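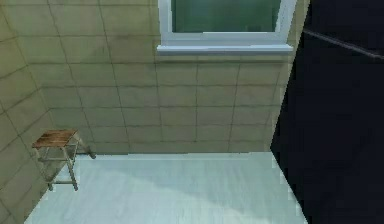 Search this site Go

How do you teach a robot?

A robot does not know how to pick up a cup. It does not know what a cup is for, or how hard to squeeze one. A person has to show it. This page explains two ways to do that.

Showing by hand

The first way is to take hold of the robot's arm and move it yourself. The motors are set so the arm feels light. You pull the arm over to the cup, close the gripper, lift, and set the cup down somewhere else. While you do this, the robot's computer writes down the angle of every joint, many times each second. Later it can use those numbers to make the same moves.

This is a little like a piano teacher putting a hand over yours and pressing the keys. You feel where your fingers should go.

Showing by remote control

The second way is to stay away from the robot and steer it. The person may hold a game controller, or wear goggles and hold a handle in each hand. When the person's hand goes left, the robot's hand goes left. A button closes the gripper. The word for this is teleoperation. "Tele" means far away, as in telephone and television.

Remote control works with a real robot. It also works with a robot that only exists inside a computer. A make-believe room built by a computer is called a simulation. It can have walls, a floor, a window and a stool, and the robot can bump into all of them without breaking anything. If a try goes wrong, the person presses a key and the room goes back to the way it was.

What the robot sees

Many robots have a camera on the arm, and some have more than one. The cameras move when the arm moves, so the view changes all the time. Sometimes the arm gets in the way. Sometimes a thing is so close to the camera that it fills up nearly the whole view, and only a bit of the room shows at the sides. 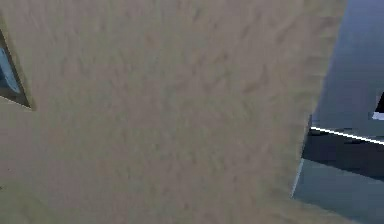 One try is called a demonstration

Each time a person shows the task from start to finish, the computer saves it. The saved try is called a demonstration, or demo for short. A demo has two parts that go together:

- what the cameras saw
- how the person moved the arm

The computer matches the two. It learns that when the view looks one way, the arm should go forward, and when it looks another way, the gripper should close.

One demo is not enough. If you only ever saw one cup in one spot, you might think all cups were in that spot. In a project called Pulirar, people steered a robot through 5 tasks in simulated rooms. They saved 2,156 demos. Another 298 were thrown out, mostly for tasks that were never finished. A person could save almost 200 in a week.

The rooms were made different on purpose. The walls might be tile or plaster. There might be pictures hanging up, like a desert with a tall rock in it. The robot has to learn that a picture on the wall does not change how to do the job.

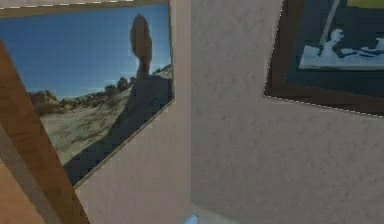
Kusen writes that steering was hard the first day and that slow moves made better demos than fast ones. Going too fast made the arm swing past the thing it was meant to grab, and then the computer would learn the swing too.

Does the robot copy everything?

It tries to. If a person always stops for a moment before closing the gripper, the robot may stop there too. People who make demos practice first and try to move smoothly.

Then comes the test. The person lets go of the controls and the robot does the task alone. If it keeps missing in one kind of room, people make more demos in rooms like that one, and the robot is trained again.

Words to know

Demonstration: one saved try at a task.
Gripper: the part of a robot that holds things.
Joint: a place where the arm bends or turns.
Simulation: a make-believe place inside a computer.
Teleoperation: steering a robot from somewhere else.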